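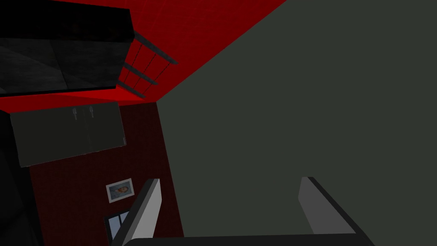
Shop Tips: Getting a Two-Finger Gripper to Behave in a Simulated Kitchen

I've spent most of March teaching a small arm to open cabinet doors, first in simulation and then at the bench we share at Sarkach, and I am having a ridiculous amount of fun with it. A few people asked for my notes, so these are the ones I keep going back to.

Model the room before you tune the arm. I wasted a week on gains when my wall cabinet was set too low (by the width of my thumb!). Measure your own kitchen with a tape, write the numbers on masking tape, and stick them on the doors until the model matches.

Use loud colors for big surfaces. Red overhead, maroon on the walls, something dull for the large flat panels. It looks awful and it works great, because you can tell at a glance which way the wrist is pointed, even when the view is tipped way over.

Short vertical pulls are a nice first target. Flat paddle fingers can close on them from either side, and you don't have to be perfect on height. Leave knobs for later. Kristine Rivera went straight to round knobs and she's still mad at them.

Open the jaw early. Do it well before you reach the handle, then come in slowly. My approach runs at 40 mm per second in the last stretch, and I've never wanted it faster.

Check your wrist view for big blank areas. If a plain panel fills half of it, the arm has very little to go on. Back up, roll the wrist, try again. Deok-su Kwon puts a little framed picture on the wall of every room he builds so there's always something with corners to line up on, and I've copied him ever since.

Watch out for anything that sticks out. Hanging rails and racks are the worst, all thin bars and gaps. I swap mine for one plain box in the collision model, a bit bigger than the real thing, and keep the pretty version for looking at.

Save runs in batches. I do 400 at a time and rename the folder right away. Once I let it go to 3,000 and couldn't tell which ones had the old finger pads. (Run 1,594 was the good one. I wrote it on the wall.)

For the real fingers: sand the inner faces lightly, wipe them down, then put on the grip tape. Press it on with a spoon. Trim the edges after it has sat overnight, with a fresh blade, cutting away from the pad.

Keep a hand on the stop button the first time you run anything on real doors. Empty the cabinet, too. Anderson Rangel lent us two old cabinet doors screwed to a sheet of scrap plywood, and that setup has taken some serious knocks without anyone losing a coffee mug.

Next up is drawers! If you've found a good way to model a sticky slide, leave me a note at the bench.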